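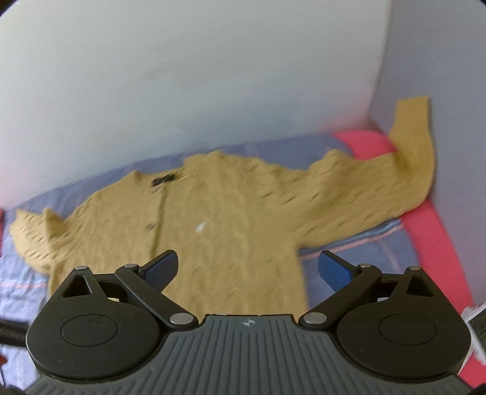 Liya Wako

Progress report to the Henríquez fund, 13 December 2019

Garment folding remains the part of the Kaltton plan I have least faith in. Staff at Rorniditz have been recording folds with the hand-held gripper since October, and three of them now do it for part of every shift. A thick cable-knit cardigan is a fair test. The sleeves go where they like, and two fingers have to find an edge in all that knit.

We have 46 usable recordings against a target of 100. Lorena Bravo wants the gap closed by spring. I would sooner keep the slow pace, as the rushed recordings were the ones we threw out.

The proposal said automation would free people for repair work. So far it has moved them from folding by hand to folding with a tool, which takes longer and is harder on the wrist. Two staff have asked to go back to the sorting table -- I agreed. The mending bench has gained no hours at all.

Ikodness still quotes savings based on T-shirts and towels. We handle mostly knitwear, and I have asked for new figures twice.

I am not requesting the second payment for equipment yet. Please release the training money, though, and put in writing that no folding job will be cut while the trial runs. People here ask me about that every week.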